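05/09/2021

Slept badly and was up before six, so I read the whole of the auditor's report on the water billing before breakfast. It runs longer than I expected and half of it is tables. I printed the summary and the section on Takács, and my printer ran out of ink partway through the appendix.

The short version is that the county paid Takács for meter replacements on streets where the old meters are still in the ground. Ours is one of them. I went out in my slippers and lifted the lid to check, and it is the same meter with the cracked glass that was there when we bought the house. According to the table our whole block was done last November. Someone signed for it. The report gives a job title and no name, and the person who held that job has since moved to another department.

I wanted to see how they explained the invoices. Takács told the auditors that the work was passed to a smaller company, Disirar, and that Disirar kept the records. Disirar kept 13 records. The auditors asked for the rest twice and got a letter back saying the files were being moved to a new system. The county's own finance office approved the payments without the inspection sheets, which its rules say it can't do. There is a line in the report saying staff "understood the sheets would follow." I underlined that.

The hearing is a week from tomorrow at the county building. Public comment is three minutes each and you have to sign up by noon the day before. I have never spoken at one of these. I went to one years ago about the bus route and sat in the back and left early. I am going to sign up this time, mainly on account of the rate increase. They raised the base charge by eight percent and said it was for the new meters. I have the insert that came with the bill, and it says so in plain words.

Spent the late morning trying to get it down to three minutes. First try was closer to six. I cut the part about the phone calls, then put one call back in, the one where I was told my meter had been read electronically. It can't be read electronically. It has a dial. Cut the paragraph about the road work on the hill too. It makes me angry but it is a separate matter and they would stop me.

Lunch was leftover chicken and the last of the tomatoes. Took a walk down to the corner afterward and looked at a few more lids on the way, the ones by the sidewalk that anyone can see. They look old but I don't know enough to say, and I won't put them in my comment. I'll stick to my own.

The neighbor across the street was washing his truck and I asked if he had read the report. He had heard about it on the radio and thought it was about the Grarkotum reservoir. It isn't, although Takács has that contract as well – page 15 mentions it in a footnote and says it was outside the scope. He said he might come to the hearing if he gets off work in time. He pays the same base charge as we do and hadn't noticed it go up.

Did some of the house jobs I'd put off. Changed the bed, ran two loads, cleaned the filter over the stove. Tomorrow is the holiday so there's no trash pickup until Tuesday, and I moved the bins back from the curb.

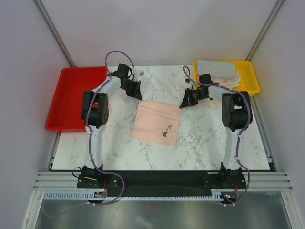

Went back to the comment around four and read it out loud in the kitchen with the timer on the stove. Two minutes fifty. I read too fast near the end, so I took out one more sentence, the one asking who trained the finance staff. What I ask for now is short. I want the county to say which streets were paid for and not done, and I want the base charge held where it was until they have said so.

I also wrote to the commissioner for our district. I attached a picture of the meter dial and a scan of the bill insert. The form on the website would only take one attachment, so I sent it twice. No idea if both went through. Got an automatic reply for the first and nothing for the second.

The local paper has one story on all this, and most of it is about Rosix, the company that did the billing software. Rosix comes out fairly well in the report as far as I can tell. Its system flagged the missing sheets and somebody at the county turned the warning off. I'd like to know when. The report doesn't give a date.

Need ink, stamps and a folder. Call the clerk on Tuesday and ask whether I can hand out copies.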